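Jarkgate College, Department of Engineering
Second-year project report, shortened version for the course page

Packing soft food packages with two hand-held grippers: does the grasp point matter?

1. Background

Our group took over the packing task from last year's students. Their goal was to collect human demonstrations of putting packaged food into a plastic tray, and to train a two-arm policy on them. They worked mostly with boxes and cans. We were asked to do the same with bags and pouches, which bend, slide and reflect light.

The demonstrations are recorded without a robot. The operator holds a gripper in each hand, sits or stands at the table and does the task. The grippers are the Dramlow pattern from the department workshop. Camera images, finger opening and the position of both grippers are saved together, and we cut the recordings into episodes afterward with Zuma, the labeling program written by an earlier group.

Our question was a narrow one. A bag can be picked up by its sealed edge or by its body. We wanted to know which of these gives episodes that can be used for training, and whether a policy trained on one kind does better than a policy trained on the other.

2. Setup

The table has a wood top and is covered with a white sheet. We tried the bare wood first and changed to the sheet in February. The lighter background made it easier to find the outline of the clear tray, although glare on the rim is still a problem. The tray has ribbed walls, and those help somewhat, as the ribs show up even when the bottom does not.

The packages include spouted pouches, small packets with a clear window, and larger snack bags. We picked them for differences in size and stiffness. The pouches are the easiest to drop and the large bags are the hardest to place, being long compared with the tray.

Black curtains hang around the work area. Opening them changed the exposure on the gripper cameras enough that we kept them closed for all recording.

3. Procedure

Each episode starts with the tray on the left part of the table and the packages laid out to its right. The operator picks up one package, moves it over the tray, lowers it and opens the fingers. Either hand may be used, and handing a package from one gripper to the other is allowed. The start positions are changed by hand between episodes.

In the edge condition the operator closes the fingers on a sealed end. In the body condition the fingers close on the filled part. For large bags we added a rule that the lower end should be pinched and the bag raised upright before moving, so that the other end did not drag on the sheet. 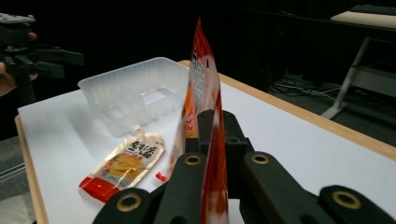 The upright rule had a cost we did not expect. A tall bag close to the gripper camera hides a lot of the table, and the tray can be partly covered at the moment the operator has to aim for it. A person looks past the bag without thinking about it. The policy only has the camera images. We therefore kept the head view as an extra input for all training runs, and we would not recommend leaving it out for packages of this size.

We recorded in 14 sessions. Two of us took turns as operator and changed over when our wrists got tired. After cutting and checking we had 3,000 usable episodes. Episodes were thrown out when the package left the table, when tracking of a gripper was lost, or when the operator broke the rule for that condition.

4. Results

Edge grasps were slower to record. The operator often needed a second try to get both fingers around a flat seal, and sometimes used the other gripper to hold the package still. Once the seal was held it seldom slipped.

Body grasps were quick, and new operators preferred them. With pouches they worked well. With large bags the contents shifted during lifting and the bag turned between the fingers, so it arrived over the tray at a different angle each time. The policy trained on these episodes learned to reach and close, and then released too early or across the rim.

The policy trained on edge grasps placed large bags more reliably. It was worse than the body policy on pouches, mainly through missed grasps near the spout. Mixing both sets gave the best overall result, provided that each episode was labeled with its condition. Without the label, the mixed policy sometimes stopped halfway between the two grasp points and closed on nothing.

Tracking was lost most often in the near corners of the table, where the operator's forearms are low and the grippers are turned inward. We moved the start positions farther back after the third session and this became less of a problem. The far side was better tracked but harder to reach while seated.

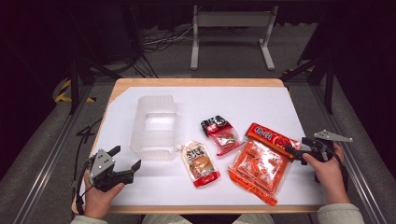
Arūnas Petrauskas asked at the review whether the result says anything about the bags at all, or only about the operators. The edge rule forces a person to slow down, he said, and slow demonstrations are often easier to learn from whatever is being held. He suggested recording body grasps at the same pace as the edge grasps and training again.

We did part of this. One operator repeated the body condition for large bags at a slower, steady pace. The early releases became less common, so speed does explain some of the difference. The bags still turned in the fingers, and placement across the rim was still the usual failure. The slower set is small and covers one person, and we have left it out of the main comparison.

5. Remaining work

The recordings and Zuma label files are on the course drive in the folder Au. The next group should check the gripper calibration before using the first two sessions, as the finger opening was logged with the wrong zero and we corrected it afterward by hand. A test with closed bags of different fill levels was planned and has not been started.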